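Sewing Your First Notebook: the Three-Hole Pamphlet Stitch

If you can thread a needle and fold a sheet of paper, you can make a real sewn notebook this evening. I mean one that opens properly, takes a beating in a coat pocket and doesn't shed its middle pages. I have been making these for years and I still get a little thrill when the knot goes down and the thing suddenly turns into a book!

You need very little room for it. A corner of a table is plenty, as long as you can leave a cutting mat down and nobody wants to eat there for an hour.
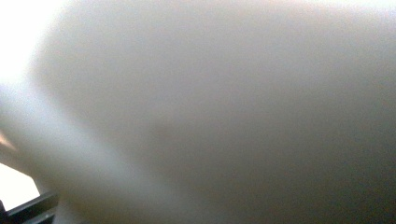
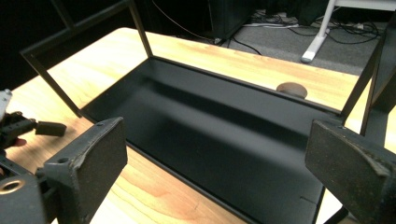
Henok Teshome wrote in after the first version of this page to say that he'd skipped the waxing because it seemed fussy, and his thread tangled into a knot before the second hole; he waxed the next one and it went through like butter. So that step has moved up the page and it's no longer marked optional.

What you'll need

12 sheets of plain letter paper for the inside
One sheet of heavier paper or thin card for the cover, the same size or a bit bigger
Linen thread, medium weight (Gavar is the one I keep going back to, but any strong linen will do)
A lump of beeswax
A blunt needle with an eye big enough for the thread
An awl, or a pushpin with a good fat handle
A bone folder, or the back of a spoon
A metal ruler, a sharp craft knife and a cutting mat
A couple of binder clips
A scrap of 400 grit sandpaper, for the edges

You can swap nearly everything on that list. Dental floss works in place of linen (the minty kind makes a very odd notebook, but it holds). An old phone book or a folded towel works as something to punch into. The one thing I wouldn't swap is the metal ruler. A plastic one will get nicked by the knife, and then every cut you make with it afterward has a bump in the same place.

About the paper

Paper has a grain, like wood does. The fibers mostly lie in one direction, and the sheet folds happily along them and grumpily across them. For a notebook you want the grain running from top to bottom, in line with the spine. Take a sheet and bend it gently without creasing it, first one way and then the other. One direction will feel floppy and the other springy. The floppy bend is the one that goes with the grain.

Now for the slightly annoying part. Most letter paper has its grain running the long way, and when you fold it in half to make a notebook, the fold goes across it. Does it matter? For a first notebook, no, please just go ahead. It'll be a touch springier and the fold may look a little rough, and it will still be a perfectly good notebook. If you get hooked, and you might, look for short-grain paper. I buy mine from Motamby, where they'll let you bend a sheet before you pay for it, and I come home with far too much every time.

Folding

Fold the sheets one at a time. I know it's tempting to fold the whole stack in one go, and you'll get a fat, rounded hump instead of a crease. Line up the corners of a sheet, hold them down with one hand, and smooth toward the fold with the other. Start at the middle of the fold and press out to each end. Then run the bone folder along it firmly, once. If the paper goes shiny where you've rubbed it, put a piece of scrap paper on top next time and rub on that.

When they're all folded, nest them inside each other. You now have what binders call a signature or a section. Tap the head (the top edge) on the table, then tap the spine, then tap the head again. Keep tapping until everything sits square. I find this the most soothing minute of the whole job, so take your time with it.

The cover

Card needs scoring before it will fold cleanly. Mark the middle at the top and bottom, lay your metal ruler across the marks and draw the tip of the bone folder down the ruler's edge. Press hard enough to leave a groove, but don't tear the surface. Fold along the groove, then crease it the way you did the pages.

Wrap the cover around the section and tap the whole lot square again. If your cover is bigger than the pages, leave the extra for now. It all gets trimmed at the end.

Good cover material is everywhere once you start looking. I've used old maps, wallpaper samples, the backs of drawing pads, cereal boxes turned inside out, and a very nice December page from a calendar that I glued to plain card. Glossy stuff tends to crack at the fold. Matte stuff with a bit of fiber in it is lovely.

Punching the holes

Three holes, all on the fold. Make a guide first: cut a strip of scrap paper exactly as tall as your notebook, fold it in half end to end, and crease it. Open it up. The crease is your middle hole. Now make a mark a thumb's width in from each end for the other two. Fold the strip the long way so that it sits down in the gutter of the open notebook.

Open the notebook at the center, put a clip on each side to stop things sliding, and lay the guide in the gutter. Rest the spine on your folded towel or in the valley of an open phone book. Punch from the inside out, with the awl aimed straight down the line of the fold. Check the outside after the first hole. If the point has come out beside the fold and not on it, tilt your hand a little for the next one. Everybody's first few wander, and a hole that's slightly off won't hurt anything.

Make the holes just large enough for the needle. Big holes let the thread slide around, and the book will feel loose however hard you pull.

Thread and wax

Cut a length of thread around three times the height of the notebook. Press it against the beeswax with your thumb and pull it through, then do that again. You're after a thread that feels a little tacky and keeps a bend when you let go of it. Wipe off any crumbs of wax with your fingers or they'll end up on the page.

Thread the needle and leave the end without a knot. The only knot in this book comes at the very end.

Sewing

Yes, finally! Have the notebook open at the center with the clips still on.

Go out through the middle hole, starting from the inside. Pull gently and leave a tail inside about as long as your hand. Trap the tail under your thumb.

On the outside, go up to the top hole and come back in through it. Snug the thread up.

You're inside again. Skip right past the middle hole, all the way down to the bottom one, and go out through that.

On the outside, come up to the middle hole and go in. Be careful not to stab through the thread that's already in there. It helps to pull that thread to one side with your free hand.

Look at the inside now. There's a long stitch running from the top hole to the bottom, and you have two loose ends near the middle. Make sure one end is on the left of the long stitch and the other is on the right. If they've both ended up on the same side, take the needle off and slip one end under.

Pull everything tight. Pull along the spine, in the direction the thread lies, and never straight up toward you, as that can rip the paper like a cheese wire. (I've done it. On a cover I'd spent all morning on.) Then tie the ends over the long stitch with a square knot: right over left, then left over right. Trim the tails to whatever length you like the look of.

You can do the same thing starting from the outside, which puts the knot on the spine. I like that for gifts. Leave the tails long and you can string a bead on them or tie them in a bow.

Pressing and trimming

Fold the notebook shut, rub down the spine with the bone folder, and put it under a pile of heavy books overnight. You can skip this if you're impatient, but the difference is wonderful. A notebook that gaped like a clam will lie down flat by breakfast.

You'll see that the inner pages stick out farther than the outer ones at the front edge. It's called creep, and it comes from all those folds wrapped around each other. Some people leave it and I quite like the look on a rough little sketchbook. To trim it, put a fresh blade in the knife, set the ruler parallel to the spine and hold it down hard. Make lots of light passes. Don't try to get through in one go! Let the blade work its way down a few sheets at a time and keep it upright, or the bottom pages will come out wider than the top ones.

If the edge looks a bit furry afterward, clamp the notebook tightly between two bits of scrap card and stroke it with the 400 grit, always in the same direction. Brush off the dust before you take the clamps away.

If something goes wrong

The stitches are loose: untie the knot if you can, pull along the spine again and retie. Otherwise snip it all out and resew through the same holes, and nothing is lost but some thread.

The paper tore at a hole: open the section, take out the torn sheet and paste a narrow strip of thin tissue down its fold. Let it dry, then punch through the strip.

The cover cracked along the fold: glue a strip of book cloth or plain cotton tape down the outside before sewing the next one. It's prettier than it sounds, and on a well-used notebook it's worth doing anyway.

The needle won't go through: wiggle the awl back in from the inside to line the sheets up again. Forcing the needle usually makes a second hole right next to the first.

For your next one, try a softer paper with the same stitch, or mix in a few colored sheets so you can find the middle quickly. Mine has graph paper at the back for knitting charts and a brown paper bag, cut down, as the very first page.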